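Cillside Supper Club - minutes of the September planning meeting

Started 7.10 pm, upstairs at the Pareo. Ilona Sipos in the chair. Last month's minutes were read and agreed.

1. Spring menu night
Wonderful news - all 100 seats have gone! Ilona tasted the new menu with the kitchen and couldn't stop talking about the slow-roasted lamb shoulder (the burnt honey carrots got a cheer as well). Vegetarians will have the pumpkin and sage dumplings as a proper main this time. Dessert is still between the lemon tart and the rhubarb crumble. Vote taken, lemon tart by a whisker.

2. Money
Ticket deposits came to $949. The room costs $285, to be paid before the night. Agreed.

3. Restaurant visits
Kiss, the little wine bar beside the old theatre, is keen to have us for a long lunch. Everyone who has tried the flatbreads there said yes straight away. Ilona to ask for a set menu and a price per head.

4. Reviews page
The write-up of Trarkiveo's laneway breakfast had 832 visits, our best ever! More breakfast reviews please, and favourite bakeries too.

5. Other business
Menu cards to be printed on cream paper, with the wine matches on the back. Ilona will bring a sample next time.
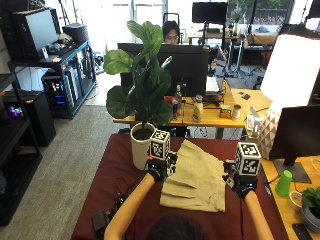 Next meeting at 7 pm, same room. Bring a plate to share - savoury this time, we had five sponges last month.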